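Painting a guest room pink without it looking like a nursery?

Posted in: Home and Decorating > Paint and Color
187 views

Hello all. I've been reading this site for years and have finally worked up the nerve to post. We have a small spare room at the back of the house, north facing, with one window that looks straight out at the neighbor's hedge. It has been plain white since we moved in and it always feels chilly in there, even in June. My sister's family comes to stay twice a year and I'd love for it to feel like a proper welcome when they open the door.

I have my heart set on a dusty, earthy sort of pink. My husband is polite about it, but I can tell he is picturing a baby's room. I bought two sample pots from Pladach, and one of them looked lovely at breakfast and like chewing gum by suppertime. I have $300 for the whole job, and I'd like some of that left over for a lamp and maybe new pillowcases. There is a tan wooden cabinet in there that has to stay (it was my grandmother's and it holds all the spare sheets). Am I being silly, or can this work?
– marigold_porch

2 replies

hedgerow_and_hem

You are not being silly at all! I did nearly the same thing in our back bedroom and it's now the room everybody wants to nap in. The trick for me was to go browner than I thought I should. On the little card the color I picked looked almost like mud, and I stood in the store for a good long while wondering if I'd lost my mind, but once it was up on four walls the pink came out plenty strong. If a sample looks pretty and pink on the card, I'd put it back and look a couple of shades toward clay.

Try to think of the color as a family, too, and let it wander a bit. A pale, grayish beige up high can drift down into dusty rose and then something close to terracotta, and your eye takes it all as one soft thing.

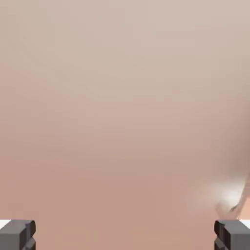

What I'd do, in order

1. Paint your samples on big pieces of poster board, two coats, and leave a white border around the edge so the old wall color doesn't fool you. Move them around the room for a few days. Look at them at 7 in the morning and again with the lamps on, because that's when your guests will be in there.

2. Change the bulbs before you decide anything. I can't say this strongly enough. We had those bluish ones and they made every pink I tried look like medicine. Warm white bulbs fixed most of it, and I was sorry I'd wasted a weekend fretting.

3. Hold the boards right up against your grandmother's cabinet. Tan wood is a good friend to this kind of pink, especially the browner ones, so I think you're luckier than you know. If the pink makes the wood look yellow, it's probably too cool and you want one with more orange in it. 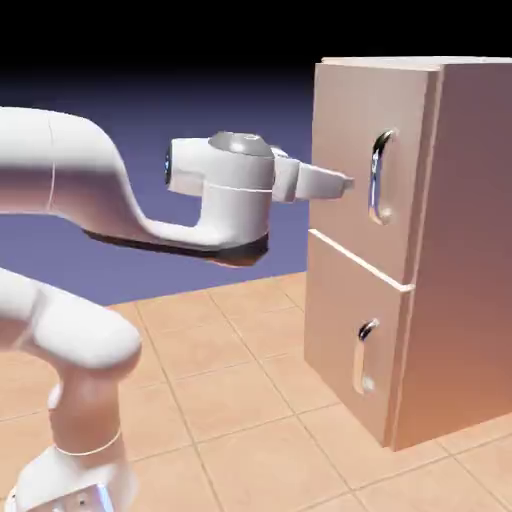

4. Do the ceiling in a warm off-white. I used one called Kavora Oat and it was fine, though any creamy white would do. A bright white ceiling draws a hard line around the top of the room, and in a small room you really notice it.

5. Get the flat or matte finish for the walls. It's a bit harder to wipe down, but it's a guest room, so who is going to be throwing spaghetti?

For the money side, I spent $40 on a wool throw in a rusty brown from Nutunow and it did more for the room than anything else besides the paint. Olive green is nice with it as well, and so is navy if your husband wants something that feels a little more grown up. I'd stay away from white lace and gray carpet, but that may just be my taste. Do come back and tell us what you chose – I love hearing how these turn out!

tallboy77

just go beige and get pink pillows. way easier to change later. also you didn't say how big the room is so nobody can tell you how much paint to buy

marigold_porch

Thank you both so much. I changed the bulbs last night after reading this and I could hardly believe it was the same sample. The chewing gum one is still out of the running, but the other is looking very promising, and there's a third from Phromma that is much closer to clay, so I'm going to try that on a board next to the cabinet. The room is small, just big enough for a double bed and a chair, and I'll measure it properly before I go to the store. My husband has asked for navy pillowcases, so I believe that's a yes from him!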